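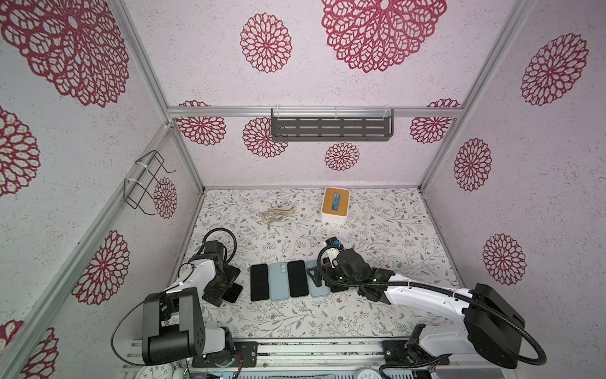 Phones in a row on the patterned tabletop, tissue box at the back.

12/30/24

So I finally made it to the Grasteck open day! I've been meaning to go since October, when Javiera Ulloa sent me the sign-up page, and then of course I nearly missed it because I parked at the wrong building (the one with the big Vadance sign is a tile warehouse, in case you're going).

They fix and resell used phones, and the tour takes you past every stage. You come in through receiving, which is all padded envelopes and smells like a post office. Aldana Mansilla showed us around and she talks fast, so I missed some of it, but I did write down that they took in 2,610 phones in October. That's one month!

My favorite stop was the table with the phones laid out side by side. Mostly black ones, plus a light blue one lying face down that I wanted to take home with me. One of the others had a folding phone stand propped on top. And I loved the tissue box near the back wall, white with a light bamboo lid and a blue tissue poking out. I have been looking for one like that for my bathroom forever — I asked, and Aldana didn't know where it came from. Next to it was a little heap of gold-colored chains, all in a tangle. My jewelry drawer looks exactly the same.

After that we got the grading room, where Modupe Okoro let us guess the condition of five phones before she told us the real grades. I got two right. Elba, Javiera's aunt, got all of them and was unbearable about it through the whole coffee break.

The little shop at the end is worth saving some time for. Prices were fair, I thought, though the newest one was $459 and I put that back pretty quickly. I came away with a case and a charging cable. Coffee was free, the cookies went early, and the restrooms are up a flight of stairs.

They're planning another one in spring and Javiera has already put both our names down.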